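Workshop > Reviews > Grippers and Arm Ends

Reading time: 4 min

Ollden gripper kit for two-arm robots, after a season of daily use

I have been meaning to write this since April, when Thaís Pimentel asked me over coffee whether the Ollden kit was worth the money and I talked for so long that the coffee went cold and she had to go catch her bus. So, Thaís, and anybody else who is wondering, get comfortable.

The kit is a pair of printed gripper bodies, with the fingers, the screws, two wrist bands and a cable for each side. We run it on our two-arm machine at the shop in Lins, which spends its days picking up small household things from tables and putting them back down again. Before the kit we had the grippers that came with the arms, and they were fine for boxes and hopeless for keys. Anything flat and thin just skated away from them.

Fitting took me one long morning, and I am not a fast worker (Edileuza Rezende would have been done by her second cup of tea). You take off the old gripper, slide the band onto the wrist, seat the block, and put the screws in a little at a time, going across from one to the other so the block pulls down evenly. My one big piece of advice is to plug in the cable before the last turn of the screws. I did it the other way around on the left arm and had to take the whole thing apart again, saying words my grandmother wouldn't have liked. 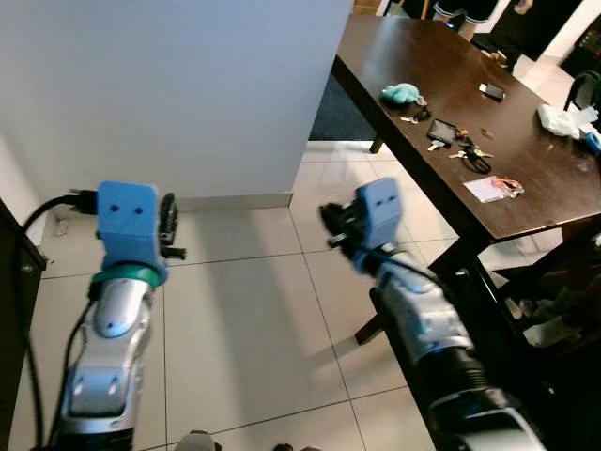

Both arms with the light-blue blocks on. The two dots on each one do look like eyes!

I love those little faces more than a grown woman should. They have their use too. If one face sits crooked compared with the other, I know to go and check how that block is seated before I start anything, and I can tell from across the room without getting down on my knees.

Now, the cables. If I have a real complaint about the kit it is the cables, which are a good bit longer than the arm needs when it's tucked in, but not a bit too long when the arm is stretched all the way out. So you have to leave slack, and the slack has to go somewhere. I route mine along the outside of each forearm and then I move the arm by hand, slowly, through everything it might be asked to do, watching the cable the whole way. Do this with the power off. Do it again after you have tied everything down, and please don't pull the ties tight near the wrist, where the cable needs room to turn. I went through one cable learning that. Vanderleia Teixeira at Irnolum, where we bought the kit, sent me another one and was very nice about it.

Looking after it is easy once you get into the habit. Every Friday I wipe the fingers with a damp cloth, try each screw with the small driver, and open and close both sides 10 times while I listen. A healthy one makes a soft, even sort of hum. A dry one ticks.
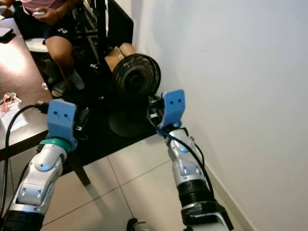
I keep a notebook of all this, which my coworkers tease me about, but it has paid for itself. The right gripper had done 3,673 grips when it began to tick, and the left only 2,117, so the lesson I took is that you should grease by the sound and forget the calendar. A tiny dab on the slide is plenty. I put on too much the first time and it crept down to the fingertips, and for the rest of that afternoon everything we picked up came back shiny.

The printed bodies have held up better than I expected. One has a hairline crack next to a screw hole, and I'm fairly sure I put it there myself by overtightening. Dalva Frota had the Promthorpe set on her machine before she changed over, and she says those were stiffer and gripped harder, but they weighed more and her wrists ran warm by lunchtime. I haven't used them myself so I'll leave that with her.

What I would change: shorter cables or some kind of clip for them, a printed sheet with the screw order (mine came with none, and I had to call), and maybe a spare pair of fingers in the box, even if it cost a little more. What I wouldn't change is the shape of the fingers, which will get under a key lying flat on a wooden table, and that was the whole reason I went shopping.

Four stars out of five from me. I've already ordered a second kit for the other machine, and Thaís Aguiar has claimed the job of fitting it, cable first.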